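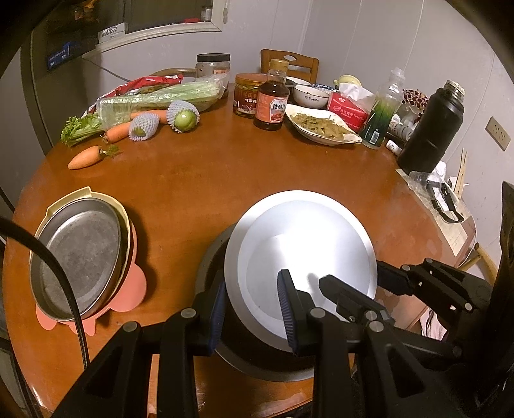 PART TWO: GETTING THERE AND STAYING THERE

Chapter 5
Why Satellites Don't Fall Down (Until They Do)

I failed my first orbits quiz. Badly! The question asked what keeps a satellite up, and I wrote "its engine," because I'd grown up on movies where spaceships rumble along the whole way. My teacher, Hoi-yan Yip, drew a big red circle around the word and wrote "then who's buying the gas?" next to it. I've been a little in love with this subject ever since.

So let's start with her question. Once a satellite is in orbit, it coasts. Gravity pulls it toward Earth the entire time, and it really is falling – it's just moving sideways so fast that the ground curves away underneath it. We'll do the math in Section 5.2 (you only need square roots, I promise).

Our main case for this chapter is Gollutov, a small weather satellite run out of a control room in Bridville. It flies at 652 kilometers, where there's still a tiny bit of air, and that air drags on it day and night. Left alone, Gollutov would sink. Sizwe Jacobs, one of its flight controllers, let me sit in on a Sunday shift while his team planned a short burn to raise the orbit, and I asked him so many questions that he finally handed me his notes. You'll find parts of them in Section 5.4.

Before you read on, grab a pencil and sketch the path you think a satellite takes if you fire its engine once, straight ahead. Keep the sketch. We'll come back to it on page 244, and I'd like you to see what you drew – mine was wrong too.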